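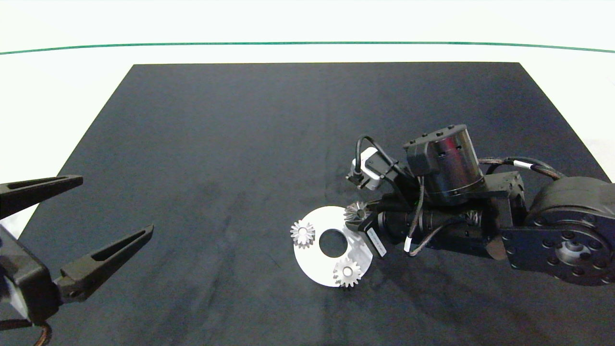 Dark cloth is the hardest thing a dyer is asked to repeat, Gráinne Doherty told the mill managers at Wotance, and most of the complaints that reach a dyehouse concern navy, black or charcoal.

Chapter 6
Deep Shades and Their Fastness

6.1 Scope of the chapter

Chapter 5 dealt with pale and medium shades, where the dye taken up by the fiber is a small share of its weight. In a deep shade the share is larger, and the fiber may be close to the limit of what it can hold. Dye that has not entered the fiber stays on the surface. It comes off on a white cloth when rubbed, and it comes off in the wash.

Three kinds of fastness are treated here: to rubbing, to washing and to light. They are independent of one another. A navy that passes the light test may fail the wet rub, and the reverse is common with cheaper blacks.

6.2 Depth and apparent depth

Two samples with the same amount of dye can look different. A smooth surface returns light in one direction and seems paler when seen from that side. A raised or brushed surface traps light and seems darker. Wear changes the surface, so a worn patch may look faded although no dye has been lost. The student should learn to separate these two effects before reading Section 6.4.

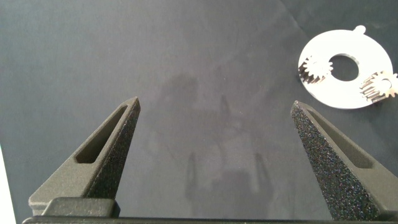 Tolera Alemneh objects that the separation is seldom clean in practice, and that a cloth which has been rubbed 2000 times has nearly always lost both fiber and dye. The objection is fair. The trial at the Dinsa works, set out in Table 6.2, used 15 lots of cotton twill and stopped at 600 rubs for this reason — past that point the readings could not be assigned to one cause.

6.3 Terms used

Exhaustion is the part of the dye that leaves the bath and enters the fiber, given as a percentage. A value of 97 is high for a deep shade on cotton. Fixation is the part that remains after soaping. The two are often confused in mill records, and older reports should be read with care.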